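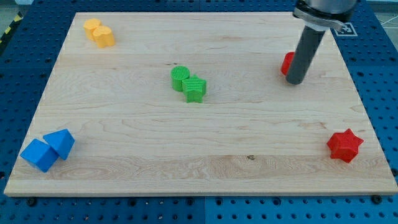

Printed test blocks on the maple board, with the gripper rod just above the wood.

Choosing a gripper by moving small blocks

31 March 2025

The test engineer at Grevance has spent five weeks moving small plastic blocks across a wooden board. The company builds packing cells for makers of household goods, and it needs to settle on one gripper for its next model. Three suppliers are in the running: Kurnberg, Arruda and Ikumel.

"People ask why we don't just test with the customer's products," the engineer said. "We do, later. But those change every few months, and then you can't compare this year's numbers with last year's. A star is always going to be a star."

The blocks are 3D printed in the workshop. There are cylinders, triangular prisms and stars, in yellow, green, blue and red. The cylinders are the easy ones. Any gripper that can't handle an upright cylinder goes back to the supplier the same day, the engineer said, and in February one did, although it was replaced a week later by a unit that worked.

The stars cause more trouble. "With a cylinder you can come in from any side. With a star you might land on two points, or on a point and a gap, and then it turns in your grip. You still picked it up, but you don't know which way it's facing anymore. For packing, that's a miss."

The layout matters as well. Some blocks are set out with plenty of space around them and others are pushed up against each other. A prism may be standing or tipped over. According to the engineer, most of the difference between the three products came from blocks that were touching. The Kurnberg gripper is the strongest of the three, and it was the most reliable on single blocks, but it is wide.

"It needs room. If a star is leaning on a cylinder, it knocks the cylinder out of the way before it gets hold of the star. The Arruda one is slim, so it gets in there. Then again it's weaker, and on heavier parts I'd worry."

How much heavier? The heaviest item Grevance expects its cell to lift is 658 grams. The Arruda gripper held that weight on the bench, the engineer said, but it slipped when the arm was run at full speed. At a lower speed there was no slipping. Whether customers would accept the slower cycle is a question for the sales side.

Ikumel sits in between. Its gripper did well in the first round and less well in the second, and the engineer put that down to the pads. "They got shiny. You could feel it with your thumb. We put new ones on and the numbers came back up. So now we have to ask what it costs to change pads, and who's going to do it on a night shift."

Each gripper went through 184 picks per round, all on the same arm, with the same controller and the same starting positions. The board is bolted down between rounds and its location is checked against printed markers on the table. The engineer was firm on that point. An earlier comparison had to be thrown out after the board was moved slightly during cleaning.

"We had lovely results and they meant nothing. One gripper looked terrible and it was just aiming nine millimeters off. I was the one who cleaned the table, so I can't complain."

Asked about the choice of wood for the board, the engineer said the first surface was a sheet of white plastic. The overhead lights reflected off it, and the camera kept finding edges that weren't there. Maple gave fewer false readings. It is also easy to sand when a gripper comes down too hard, and that has happened with all three.

The camera itself will be the subject of a separate comparison. For now the team is using the one it already owned, with fixed settings. The engineer would have liked to test both together but was told to change one thing at a time.

No decision has been made. If the choice had to be made today, the engineer would take the Arruda for light goods and the Kurnberg for everything else, and would try to talk the company out of having a single model. "They won't like that. Two grippers means two sets of spare parts and two manuals."

The next round uses soft pouches in place of the blocks. Ikumel has promised a harder pad before it begins, and the engineer plans to run the old pads alongside it.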